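Intro to Small-Shop Operations
Handout 4: Receiving, Storing and Issuing Parts
Instructor: Lutz Engelhardt

Bring this handout to the next two meetings. The reading is chapter six of the course pack, minus the section on freight claims, which we will skip.

1. What receiving covers

Receiving starts when a delivery reaches the door and ends when the goods are on a shelf and in the records. Most stock errors in a small shop begin in that stretch. A carton gets opened before it is checked, somebody takes a part they were waiting for, and the packing slip goes in the trash with the paper.

The order of work is fixed:

Match the purchase order number on the slip to an open order.
Check the outside of the carton and write down any damage before signing.
Count or weigh the contents.
Enter the quantity received, even if it is short.
Label, then shelve.

Do not enter the quantity ordered and plan to fix it later. Our running case, Grillgate, makes hinges and latches for outdoor cookers. It ordered 1000 latch springs from its supplier Paquette and got 960. The clerk entered 1000. The shortage came to light in July, when the shelf was bare and the records still showed 40 springs on hand. By then the claim period had passed.
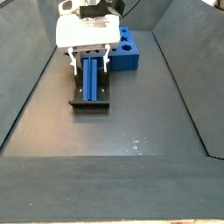
Weighing is faster than counting for small parts of the same kind. Count out a sample, weigh it, and divide the weight of the whole lot by the weight of one piece. A sample of 100 pieces is plenty for springs and washers. For castings, where one piece can differ from the next by a fair amount, count by hand.

2. Where things go

There are two basic ways to assign shelf space.

Fixed location. Every part number has its own place. People learn the layout and can find things without looking them up. Space is wasted when a part is low or out.

Open location. A part goes wherever there is room, and the record says where. Shelves can be filled much more fully, but the record has to be right every time. A wrong entry means the part is lost until someone runs across it.

Grillgate uses fixed locations for fast-moving parts and open locations for everything else. This is common. The fast movers sit between knee and shoulder height near the issue counter. Heavy parts go low, whatever their rate of use.

The two addresses you will see in the exercise sheets look like B-04-2: row, bay, shelf. Shelves are numbered from the floor up. Some shops number down from the top, and this causes trouble when a shelf is added. 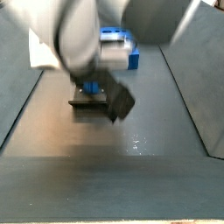 What happens to a part that has a fixed location when the delivery is too big for it?
The extra goes to an open location marked as overflow, and the record carries both addresses. Issue from the overflow first, so that it clears out.

3. Issuing

Nothing leaves the stockroom without a slip. The slip carries the part number, the quantity, the job number and the initials of the person taking it. For cheap items such as washers, many shops leave an open tray on the floor and charge it as overhead. Set a price limit for this and write it down.

Issue oldest stock first where age matters: adhesives, rubber seals, anything with a date on it. For plain steel parts the order makes little difference, though mixing lots can make a bad lot hard to trace.

Returns are handled like a new receipt. The Brutico exercise in the course pack has a return with no job number on it. Work through it before class and decide where you would charge it.
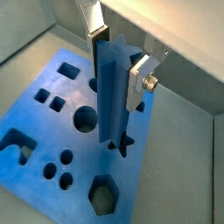
How often should stock be counted?
Count a small group of parts every week and work through the whole list over the year. Parts that move quickly or cost a lot come up more often than the rest.

4. Reorder point

Reorder point = (daily use x lead time in days) + safety stock

If Grillgate uses 60 pins a day, the lead time is 10 days and the safety stock is 100, the reorder point is 700. Lead time runs from the day you notice the need to the day the part is shelved, so include the time spent on paperwork and receiving.

Assignment, due 10th February

Finish the Ritard worksheet, both sides. Show the reorder point for each part and mark any part whose lead time you had to assume. Hand in the Brutico return slip with it, stapled on top.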